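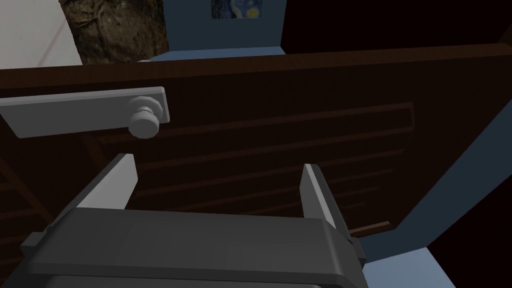
clostico-menus

Dispensary menu listings, scraped and tidied. v4

What it is

One row per product per shop menu. Flower, pre-rolls, edibles, vapes, tinctures, a few topicals. 1781 rows after dedupe, from 13 shops in and near Rirkovora. Collected in March, mornings mostly, before the menus get edited for the day.

Not included: reviews, staff names, anything on customers, loyalty numbers. Please don't open issues asking for them.

Files

menus.csv - the main table
shops.csv - shop id, district, opening hours as listed
strains_map.csv - 865 spellings mapped to a cleaned name
fixes.txt - hand edits, newest at the top

Columns in menus.csv

shop_id
product_raw - exactly as on the menu, capitals and all
product_clean
category
weight_g - blank for edibles
thc_pct, cbd_pct - as printed, NOT lab checked
price - before tax, before any daily deal
in_stock - y/n at time of scrape

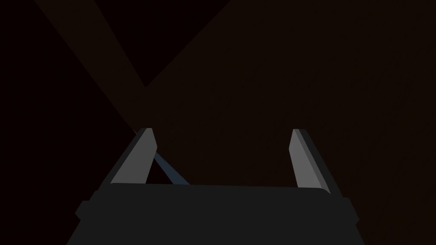
Menu data maintained by Lu, Voletti

Known problems

Prices. Two shops list with tax in and don't say so. Flagged tax_unsure in shops.csv, haven't corrected them.

THC ranges. Some menus give "18-24", I took the midpoint. Original is still in product_raw if it was in the title, otherwise gone. Sorry.

Eighths. Written as 3.5g, 1/8, eighth, "an 8th". All now 3.5. Quarter and half done the same way. A couple of pre-roll packs got caught by this and come out as 3.5 when they shouldnt, see fixes.txt.

Strain names are a mess and always will be. Same flower, different spelling on every menu. The map covers the common ones. Anything not in it keeps its raw name.

Category "other" is mostly accessories. Filter it out if you only want product.

Using it

Any CSV reader. UTF-8, comma separated, header row. Excel turns "1/8" in product_raw into a date, import that column as text.

To rebuild the clean table run clean.py in the top folder. Takes a minute or so. Needs pandas, nothing else.

Fine for: price comparison, category mix, name matching practice.
Not fine for: dosing, medical anything, claims about potency.

Changes

v4 - pre-roll pack sizes partly fixed, added opening hours
v3 - dropped one shop, menu was a copy of anothers
v2 - colour column removed, hardly ever filled in
v1 - first dump

Licence

Free for non-commercial use, credit Voletti. Shops can ask to be taken out, open an issue with the shop_id and it'll go in the next version.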